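**Small white sink in the workroom: leave it open or build around it?**

**asmund_saether** (Åsmund Sæther)
Hello all. I am fitting out a room in Dikdale and the sink is almost the last thing. I kept the chrome gooseneck faucet, because a bucket must fit under it. My question is the back ledge. Soap bottle there, or on the wall?

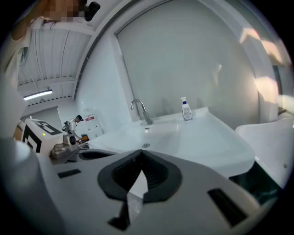

*The sink, with soap on the ledge to the right of the faucet.*

**patrício**
Leave the soap where it is. I paid 124 for a wall holder in March and it already came loose.

**grorkau12**
I disagree with Patrício. A bottle on the ledge always leaves a ring under it. Also, please put less on the counter. You need a place for wet things.

**asmund_saether**
The ring I can wipe. But the counter, yes, I accept this. Now the ceiling, which worries me more. It is corrugated white metal, and I think the room will be loud.

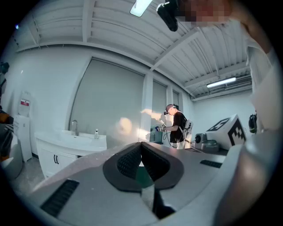
**Ceiling and lights**

**skelirville**
I like the white ridges, they go well with the white walls. I would not cover them. Hang a few felt panels between the beams.

**grorkau12**
Felt collects dust! I would rather change the long tube light for something softer.

**asmund_saether**
The panels I found cost 535 for the set. I will try one half of the room first and write again.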